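About Harkness

Harkness supplies cabinet doors, drawer fronts and hardware to kitchen fitters and small builders. The company was set up by Saeed Fallahi as a one-bench door shop and now ships over 313 door sizes from a single plant. We do not sell to the public or install.

What we make

Doors are built to order in framed and slab styles. Framed doors use a five-piece construction with a floating center panel. Standard finishes are sprayed and oven cured; custom colors add five working days. Orders are accepted by cut list or through the Trirex ordering sheet, in inches or millimeters – please do not mix the two on one sheet.

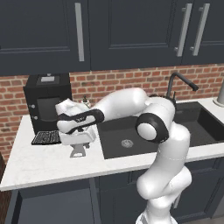
Hardware and drilling

Bar handles are stocked in the Salehi and Zelivix ranges. Doors can be supplied undrilled or drilled for handles at 56, 100 or 125 mm from the door edge. Hinge cups are bored at 35 mm unless the order says otherwise. Drilled doors cannot be returned.

Dark cabinet fronts show alignment errors more readily than pale ones, and we recommend a drilling jig for handles fitted on site. 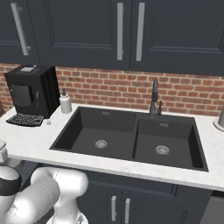 Framed upper doors with bar handles, against brick.

Who to contact

Golnar Nazari runs the technical desk and checks every non-standard drawing before it goes to the saw. Drawings received before 2 p.m. are reviewed the same working day. The plant closes for two weeks in August – orders received in that period are queued by date of receipt.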